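Last updated: June
19 shares | 2 comments

Replacing the finger linings on the Stindow hand-held gripper

The linings are consumable. Check them before each session and change both together, even if one looks sound.

1. Switch the tool off and open the fingers fully.
2. Lift the old strip from the inner edge with a plastic scraper. A metal blade will score the pad.
3. Clean off the adhesive and leave the pad to dry for 5 minutes.
4. Press the new strip down from the tip towards the arm. Trim any overhang.
5. Close the fingers on a scrap of card and check that it is held along the whole edge. 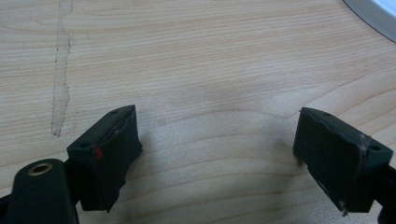 Reading time: 2 min

Ragged strips on both fingers, as on this tool, are past trimming. Look at the lower corners too, where loose fibres can catch on thin parts.

Spare linings come from Osside in packs of 65.

Nuno Garcia, Prurnbridge workshop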